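In defence of the big grey bin

My sister-in-law came to stay in April and she looked at my sewing room, which is also the room for blocks, paint, parcels and the bicycle pump, and she asked me why I don't buy "proper storage". She meant the drawers with small compartments and a label on each. I had such drawers for several years. I gave them to a neighbour, and I want to explain why I don't miss them, because I believe the general opinion on this question is mistaken.

The general opinion is that every thing must have its own place. You will find this sentence in every magazine at the dentist. I heard it first from my grandmother in another language, so it must be very old and very widely travelled. It sounds so correct that people do not examine it. But whoever has lived with children, or with a hobby that produces many pieces, knows what happens to a system in which every thing has its own place. It works on the first evening. On the second evening one piece is in the wrong compartment, and from then on the label tells you a lie.

I will describe my old drawers, so that you do not think I was simply lazy with them. They were from the Aguiar range, bought second-hand, twelve drawers in a white case. I wrote the labels by hand, in capital letters. Long bars, short bars, green blocks, brown blocks, wheels, string, and so on. My two boys were small then and they were proud of the labels, and they could even read some of them. When they wanted to build, they opened the drawer for green and the drawer for brown, and took out everything, and built on the carpet. When it was time to stop, they had to sort. Sorting took longer than building had taken. There were tears, some of them mine.

After some months of this they stopped to build. I did not notice immediately. I only noticed that the room was very tidy, and I was pleased about it, and I am a little ashamed of that now.

The change came from a man called Prasert Kamolrat, who repaired furniture in the same street and had a workshop I visited when a chair leg was loose. He kept his offcuts in one deep bin. Long and short, dark and light, everything together. I asked him how he finds anything. He said that he looks. Then he put in his arm and took out the piece he wanted, and I must tell you it was quicker than I could have opened a drawer.

I thought about his answer on the way home. "I look." We have become afraid of looking. We think that looking for a thing is a failure of the household, and that in a good house the hand goes to the object without the help of the eyes. But looking through a bin is also how you meet the pieces you did not plan to use. You search for a green one, and a long brown one lies across it, and you see that the two together would make a gate.
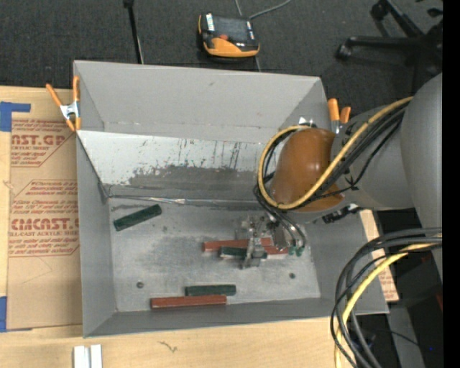 I do not say that any container is good for this purpose. I have made the experiments and spent the money, so perhaps somebody can profit from it.

The bin must be wide enough that the pieces can lie flat. If it is narrow and tall, like a bucket, the small pieces travel to the bottom and live there for ever, and you must tip out the whole contents to reach them. I had one from Trumus which was very handsome and exactly the wrong shape. It holds umbrellas now. The bin must also have no lid. A lid is a small thing, but a person who is tired will put the block on the lid and not under it. Then there is a second block on the lid, and a cup, and the bin has become a table.

About the colour I have changed my mind. I used to want something cheerful, and I bought a yellow one, with a pattern of leaves inside. It was difficult to see anything in it. Grey is better. Against grey a dark green piece shows itself, and a brown one also. It is the same reason, I suppose, that a good tray for buttons is plain. Grey also forgives marks. Any bin that is in use will get scratches and dark rubbed places, and I would like to say a word for these marks, because many people are disturbed by them. My sister-in-law was. She took the bin to the sink with a sponge, a kind thing to do, and came back after a long time with the bin unchanged and the sponge finished. I think the marks are respectable. A container with no marks on the bottom is a container in which nothing is ever thrown, and this is the opposite of what I want from mine.

There is an objection, and it is a serious one. A big bin can become a place where things are hidden. Everybody knows the box in the hall which contains a glove, two keys, a battery, a letter from the bank. I have such a box also, and I do not defend it. The difference is the family of the things. In the block bin there are only blocks. They differ in colour and in length, and one or two have lost a corner, but they are all for building. If a sock arrives in it, the sock goes out the same day. One bin for one activity is my rule, and inside the bin no rules at all. When I explained this to my neighbour, the one who took the drawers, she said that it is the same as her drawers, only with fewer drawers. Perhaps. But I find that the number matters very much. I can keep order between three or four containers in my head. Between twelve I could not, and the boys could even less.

The second objection is about quantity. A bin works only if you do not fill it. When we had everything together for the first time, it was full up to the edge, and it was horrible, one could not see deeper than the first layer. I took out half and put it in the cellar. The children did not ask for it. Later I gave away most of the cellar half too. I believe that for one child at play, a layer that just covers the bottom is already plenty, and less than this is often nicer. A few blocks and a few bars with empty floor between them look like an invitation. A full bin looks like work.

I would add that the bin should stand on a table and not on the floor, at least for part of the day. This is against the usual advice, which wants everything low so that the child can reach. But my boys could reach the table perfectly well with a stool, and standing at a table they picked up one piece at a time and considered it. On the floor they climbed in.

Last year a shop near the station, Flalteo, began to sell a set of inserts with which you can divide such a bin into sections. It costs 29, and I saw a mother buy one and read the packaging in the queue with great hope. I wanted to say something, but my English becomes very stiff when I am excited, and she had not asked me. I hope she builds with her children first and inserts the sections afterwards, if they still seem to be necessary.

I know that all this is a small subject. People write essays about larger things. But a great part of life at home consists of taking things out and putting them back, and if the putting back is too hard then the taking out will stop, as it did in our house for most of a winter. When I tip the blocks back into the bin now, it takes less time than boiling an egg. My older son is too old for them, he says. The younger one is also too old, but on 24th August it rained the whole day, and when I came in from the kitchen both of them were standing at the table with their sleeves up, arguing about the long one.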